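Zurlow's planner learns to say it doesn't know

12/30/21

Nhyira Kwofie spent most of the past year on a part of the software that customers never see. She leads planning at Diltov, where the team writes Zurlow, a motion and task planner for single-arm tabletop work. The October release changed how Zurlow handles objects it can only partly see, and I talked to her about what that took.

The old version worked in a straight line. The camera took a picture, the perception module produced a list of objects with poses, and the planner treated that list as fact. "If perception said there was a block at this spot, facing this way, the planner believed it completely," Kwofie said. "Then the fingers would close on the wrong thing and we'd go look at the planner logs, and the logs were perfect. The plan was fine. It was a plan for a different table."

Now each object arrives with a set of guesses, up to 15 of them, each with its own weight. The planner scores a grasp against all of them. If too many guesses end in a collision, it drops the grasp and tries another, or moves the arm to get a second look.

I asked whether that slowed things down. It did, badly at first. An early build needed 18 seconds to choose a first grasp, and the people running tests complained. Most of the time was going into collision checks that were repeated for no reason. Caching them did more than any change to the algorithm. "I had a whole list of clever ideas," she said. "The cache was a two-day job and I'd put it off since spring."

The perception side is called Ojo and is kept by a separate group. Kwofie said the hardest part of the project was agreeing on what Ojo should send across. The planner people wanted full distributions. The Ojo people said those numbers would look more precise than they were. They settled on weighted guesses plus a flag that means the object's outline is incomplete.

"That flag is the thing I use most," she said. "A bottle lying across something else hides part of it. I don't need a number for that. I need to know there's an edge I haven't seen."

Her test set has 100 layouts of household things, plates and bottles and remotes and so on, placed so that they touch or overlap. The release had to clear 70 of them without a person stepping in. She would not give the final score, because the layouts were changed partway through and the early and late runs can't be compared.

Jondberg, the simulator the team uses, is good for catching crashes and poor at contact, in her view. Shiny plastic and clear liquid look too clean in it, so anything about overlapping objects gets checked on the real arm before it is merged.

Cables are next. Zurlow models the arm as rigid links, and a loop of cable at the wrist is covered by a fat cylinder that rules out a lot of good motions. "We lose reach we paid for," Kwofie said. She wants a looser model of the loop by the next release, and she has already started on the collision code for it.

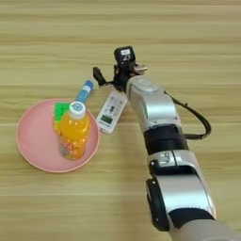
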